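Water Use by Hand Washing and Machine Washing in Shared Student Housing
Project report, Losia Residence, Block B

Towels and other small cotton items make a large part of the laundry in our residence, and many of them are washed by hand in the utility sinks. 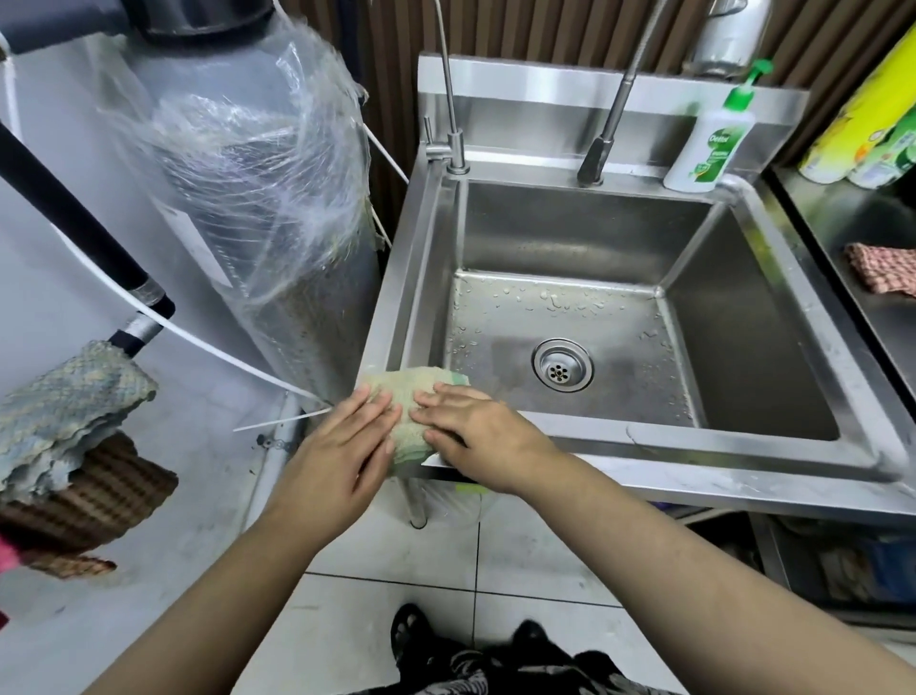 1. Introduction

Losia Residence pays one water bill for the whole building, and the cost is divided equally between the rooms. In September the bill was higher than before, and the residents started to discuss if the laundry is the reason. Some people said that the old washing machines use too much water. Other people said that washing by hand is worse, because the tap stays open for a long time. No one had numbers.

The purpose of this project was to get such numbers. We wanted to answer two questions:
How much water does a resident use when washing by hand, compared with the machine?
Can a small change in habit reduce the use?

We did not study electricity, and we did not study how clean the laundry became. These are also important, but we had limited time.

2. Background

Block B has two laundry rooms. Each has one Bonent front-loading machine and one deep utility sink. The machines work with coins, and residents with small loads often prefer the sink. Water in our town comes from the Srithong reservoir, and in the dry season there are restrictions on garden watering. So the question is a matter of money but also of supply.

3. Method

We put a Plirness flow meter on the cold water pipe of each sink and another one on the supply hose of each machine. The hot water tap of the sinks was closed during the study, with permission from the residence office. A paper sheet was hanging on the wall, and every resident who used the sink or the machine wrote down the weight of the dry laundry. For this we left a kitchen scale on the shelf.

Fifteen residents agreed to take part. The measurement continued for 21 days. In the first part they washed as usual. In the second part we asked the sink users to do two things: close the drain with a plug while washing, and press the water out of the cloth before each rinse.

4. Results

During the study the sinks used 1163 liters in total and the machines used 1546 liters. At first this looks like the sinks are better. But the machines washed much more laundry, so the comparison must be made per kilogram. When we calculated in this way, hand washing with an open tap used clearly more water than a full machine. A half-empty machine was close to the sink.

With the plug, the use in the sinks went down for almost all participants. Most of the saving came from the rinsing. Before, many residents rinsed under running water until the foam was gone – this takes long with thick cotton. Pressing the cloth first removes a lot of soap, and then fewer rinses are needed.

5. Problems with the data

Five entries on the paper sheet had no weight, and we had to leave them out. One meter was stopped for one night after somebody moved the hose. We also think that people were more careful than normal when they knew about the meters, so the real use may be higher than our figures – especially for the sinks.

6. Suggestions for the residence

Buy a rubber plug for each utility sink and fix it with a chain.
Put a short note about full loads beside the machines.
Ask the office if the coin price can be lower in the evening, so that residents can share one load.
Repeat the measurement in the dry season.

The meters are still installed, and the office has the key to the cabinet. The sheets with the original entries are kept in the project folder in the common room.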